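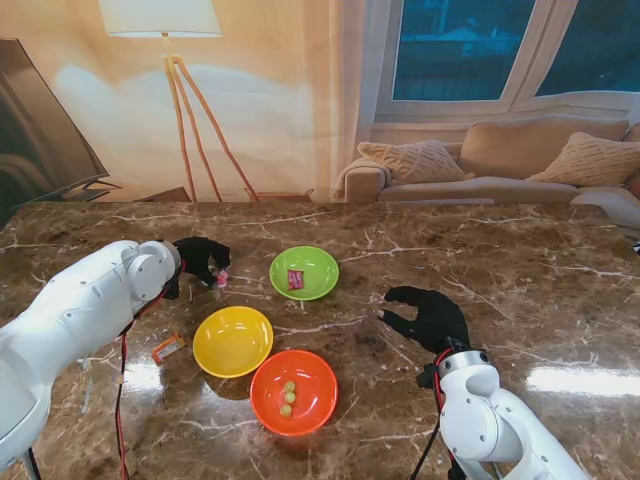 Bowl work on the marble table in the Omwood unit.

The robots can have the snack bowls. I want to talk about the rest.

I reset furnished apartments for a living. You check out, I come in, and four hours later somebody else checks in and it looks like you never existed. The company is Cluvelik, we look after 239 units, and if you've stayed in one you've met my work: the throw folded over the sofa arm, the pillows, the little bowls of treats on the table. Guests love those bowls. They take pictures of them! I've filled so many that I dream about grapes.

Since December we've had a pair of robot arms working in one of the units at Omwood, learning the table. That means clearing what the last people left, sorting it (wrapper, toy, grape, whatever), and getting the bowls right for the next ones. The name management gave the project is Bolimon, which sounds like a cough drop, and some of us from the floor rotate through to set up the table and say when something's wrong. I put my name in on the first day. Partly nosiness, partly because I figured if a machine was going to learn my job I'd like it to learn it from a person who's good at it.

So you know where I stand: I'm not scared of the thing and I'm not in love with it either. My sister is sure I'll be out of work by summer. My supervisor says it'll free us up for "higher value tasks," and I've worked long enough to get a bit itchy when I hear that. I think they're both talking past what's going on, and what's going on is smaller and weirder than either of them wants it to be.

What my hands know

Take picking up a candy wrapper. I don't think about it. I see it, I've got it, I'm on to the next thing and probably also on the phone with the front desk. Stand next to a machine that has to do the same thing from scratch and you start noticing how much you know. How hard to squeeze a grape. That a snack packet lying flat on polished stone is a pain to get a fingertip under, while the same packet tipped up against the side of a bowl is easy. I've done this for years and I could not have told you a single one of those things out loud until I was asked to.

And that, to me, is the first real change. People started asking us. We used to get a checklist and a time limit. Now there's a weekly meeting where they want to know what we look at first when we walk into a room, and what we do with a toy a kid left behind. (You never toss it. You bag it, you tag it, you wait for the crying phone call.) I've had more questions about my job this winter than in all the years before it, and I'd be lying if I said it didn't feel good.
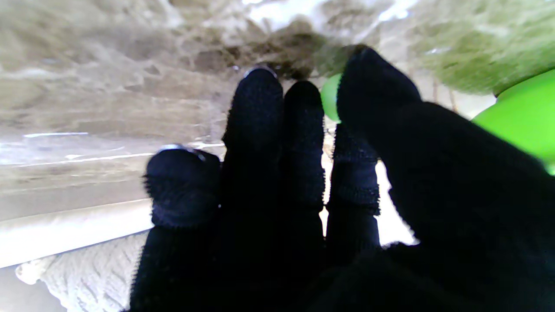
Pay is what we should be arguing about, though, and it's the part that keeps sliding off the agenda. Each of us who signed up for the rotation got a one-time $2,000, and I took it gladly, it fixed my car. But a one-time check is for a favor. What we're handing over is skill, and it'll be used long after the check is spent. Think about what it takes to get a hand down among the clutter, past something plush, to a bit of lime-green plastic-looking stuff. Even the machine's hand wears a glove for it, a black knit one with fuzz standing up along the edges like my winter pair. Every time I help set up a grab like that I'm teaching, and teachers should be on the payroll as teachers. Put it in the hourly rate. Give it a title. I don't care if the title is silly.

The other thing is speed. Right now the arms aren't replacing a soul at the table, they're too new at it. Fine. But sooner or later somebody in the Buthelezi Street office will look at a spreadsheet and decide that if the table's handled, a reset should take less time, and then we'll each be given more units. The time we save will go straight back out the door. I've seen it with the fold-flat carts and I've seen it with the key codes. The carts were great, by the way. My back loved the carts. We still ended up with an extra unit a day.

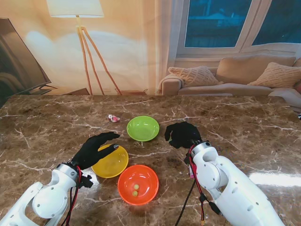
What I'd ask for

Three promises, in writing, before it goes past the one apartment.

Teaching time gets paid as teaching time, every shift, with no end date.

If the arms take over the tables, the minutes stay in the room. Let me scrub the grout properly for once. Let me sit down for lunch.

And whoever gets moved off bowls picks where they move to. Some of my coworkers like the table best because it's the one part of a reset where you aren't bent over a tub, and I don't want them finding out from a schedule that it's gone and all they've got left is bathrooms.

I don't think any of that is greedy. I'd like to still be doing this in five years, with better knees, and if there's a pair of arms over by the sofa putting grapes in a bowl while I make up the bed, okay, good, one less thing. I'll still be checking the bowls before I lock up.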